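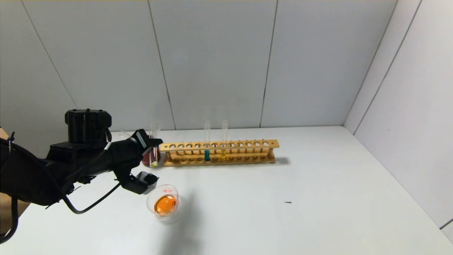

Bench arm drifts to one side when placing tubes in the rack

Posted in: Laboratory Automation — Setup and Maintenance

Posted by Flesteck Teaching Laboratory, Thu 27 March

Our laboratory operates a small tabletop arm with a two-fingered gripper. It transfers glass test tubes into a wooden rack with a single row of holes, and it is used only with colored practice liquids. The arm was installed by our own staff in accordance with the supplier's instructions and performed to our satisfaction for the first 3000 transfers.

Since the beginning of March, the arm has been placing tubes slightly to the left of each hole. The glass touches the rim of the upper rail before it goes down, and on two occasions the tube did not seat in the recess of the base board. The error is small in the morning and larger by the afternoon. Homing the arm again corrects it for a short time.

The following has been done to date:

The mounting clamp was checked and found to be tight.
The rack positions were taught again, once.
The gripper pads were cleaned with a damp cloth.

We would be grateful for advice on what to examine next, and on whether the arm should be returned to Hartono, from whom it was purchased. Our service agreement does not cover shipping.

Brilgate Automation Workshop

We would advise against returning the unit at this stage. An error that grows during the day and clears after homing is most often caused by one of two things: a cable that pulls on the gripper, or a joint that slips a little under load.

Please begin with the cable that runs from the gripper back to the body of the arm. It should hang in a loose loop at every position the arm reaches, including the farthest hole in the rack. With the power off, move the arm by hand to that hole and look at the loop. If it is drawn straight, it will pull the gripper to one side. Release the cable at the clip nearest the body, allow more slack, and fasten it again. The loop must not be long enough to catch on a beaker or on the tubes already in the rack.

If the cable is in order, proceed to the joints. Switch the arm off, support the forearm with one hand, and check the screws on each motor housing in turn, starting at the base. A loose screw on the coupling will allow the joint to turn slightly without the motor registering it. Tighten to the value given in your manual and do not exceed it. Then home the arm, run 140 transfers with empty tubes, and compare the first placement with the last. We use that number in our own workshop as it takes in a full warm-up.

The rack should also be fixed in place. A wooden rack is light, and each tube that touches the rim will push it a little. Two stops screwed to the table, one at each end, are sufficient. Teach the positions again only after this has been done — otherwise the new positions will be wrong as well.

Bindason Technical College

We had the same fault and replaced the gripper pads. The problem was resolved.

Flesteck Teaching Laboratory

We thank both respondents. The cable was tight at the last three holes and has been given more slack. One screw at the second joint was also loose. After both corrections the arm completed 141 placements, the extra one being a miscount on our part, and every tube seated in its recess. The end stops have been ordered and the positions will be taught again when they are fitted. The pads have been left as they are for the present.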